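List: Regional History Discussion
Subject: Re: The Clunau toll ledger and the salt trade
Date: April 11, 2023

I've read the post below twice, and the chapter draft that went with it, and I still don't see how we get from the ledger to the conclusion.

Earlier message:

> Following up on what I sent in January. The toll ledger from Clunau
> has 583 entries, and I have now gone through all of them. In my
> view they settle the old question of how the town paid for its
> second wall. 81 of the entries are for salt carts coming down from
> Fletine, and the tolls on those carts are much higher than on
> anything else. The wall went up within 10 years of the first salt
> entry. I think we can say the salt road built the wall, and that
> the story about the bishop's loan can be dropped from the next
> edition of the town history. I would be glad of comments before
> the chapter goes to the printer.

You asked for comments, so I'll take the points as they come.

First, the ledger. What we have is a copy. The hand is at least two generations later than the events, and whoever made it says on the first leaf that he left out "what was spoiled or of no use." We have no idea what he thought was of no use. If he was working for the salt merchants, grain and timber may have looked pretty useless to him. So when you say 81 out of 583, that's a share of what one clerk chose to keep. It can't tell us the share of the traffic.

Second, the high tolls. You read them as coin paid at the gate. The heading over that column has been read two ways for as long as I've been on this list, and the other reading is "owed." Towns were owed money all the time and saw very little of it. I'd want one receipt, or one line in the council accounts showing the cash coming in. The Trummer family papers might have something like that, as they farmed the tolls for a while, but the draft doesn't cite them at all. Did you look and find nothing, or not look? Those are different results and the reader should be told which one it is.

Third, the 10 years. A wall that size wasn't paid for in a lump. Stone had to be bought and carted well before anyone laid a course, and the one quarry contract that survives is older than your first salt entry. The draft puts it in a footnote and calls it "preliminary." Preliminary to what? Somebody had already agreed to pay for stone. With what money, if the salt carts weren't running yet?

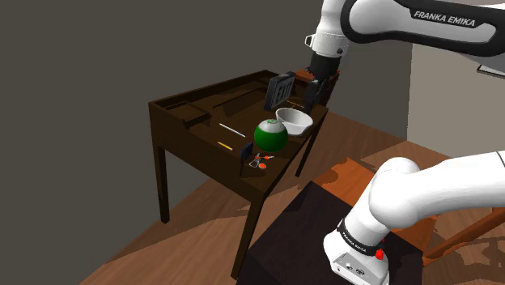 Fourth, the bishop's loan. I have no great love for this story either. It comes from the Pornura chronicle, which gets the name of the river wrong and has the same siege happening twice. But a sloppy chronicle can still be right about a debt, and the chronicler's house was one of the lenders, if you believe his own list. He had a reason to remember. He also had a reason to exaggerate, I'll give you that. The draft throws the whole thing out in two sentences and I don't think it has earned that.

A smaller matter. On page 23 you give the distance from Fletine to Clunau as one day by cart. Have you walked it? I have, with a light pack and in good weather, and I didn't get in until after dark. A loaded salt cart on that climb before the road was recut would need two days, maybe three in spring. That affects how many trips a carter could make in a season, and your estimate of the yearly income hangs on it.

None of this means salt had nothing to do with the wall. It may have helped pay for repairs later on, and the entries near the end of the ledger — the ones with the little cross in the margin — could even be read that way. I'd be happy to see a chapter that said so. What I can't go along with is "settle." We've had the wall settled on this list at least twice before, once by the wool trade and once by a treasure, and both times it had to be quietly unsettled in the next printing.

Could you post a plain transcription of the marginal crosses and the entries beside them? The copy I have is too faint to read past the middle of the book. And if anyone else here has been through the Trummer boxes lately, please say which ones, so the rest of us don't order up the same ones again.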